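Group walking tour or go it alone? Julura in December

kozanbound
Posted 12/11/25 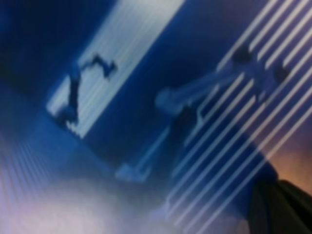
Blue on blue, a bit blurry.

Hi all, long-time reader and a pretty rare poster. My sister and I have 50 weeks of saved-up wishing and one actual week off, and we're stuck between the small group walking tour out of Troverholm and just doing the Julura villages on our own with the local bus. The tour is 800 per person with breakfasts and most dinners, and they carry your big bag from inn to inn. We're both decent walkers but slow on the hills (I stop for every goat). Has anyone done it in winter? Would we hold everybody up?

marmalade_boots
Oh, take the tour! I went with Didow Walks two winters ago, and our guide was Ifigeniea's cousin or nephew, I never did get it straight. Ifigenia Karras runs the office and she answers her own email, bless her. We were a mixed bunch, some quick and some very much not, and they just put a second guide at the back. The bean soup at the inn above Kozan is worth the trip by itself, and they'll give you seconds if you so much as look at the pot.

Pelham_T
I'm going to disagree, with love. 800 is a lot for a week of paths that are marked the whole way. My wife and I did the same stretch on our own and spent a little over half that, and we stayed an extra night in Kozan when the rain came in, which you can't do when the group is moving on in the morning. The bus takes 40 minutes from Troverholm and the driver will let you off at the trailhead if you ask nicely.

marmalade_boots
Fair enough, but did you have to carry your bags? That's what sold me. My knees are not what they were.

Pelham_T
We did, and I complained the entire way up to the chapel, I'll give you that one. One of the inns offered to send them ahead by taxi and I was too cheap to say yes.

lowgear
Check the bus before you decide, Pelham. When we were there the winter timetable had only 3 a day and the last one left right after lunch. We missed it and had a long, chilly sit outside the bakery.

kozanbound
Thank you all so much, this is a big help. Leaning toward the tour for the bags, though the extra night in Kozan is tempting. Could we book the tour and stay on afterward, does anyone know?

marmalade_boots
Yes, two of our group did that. Write to Ifigenia and ask for the room over the kitchen, it's the warm one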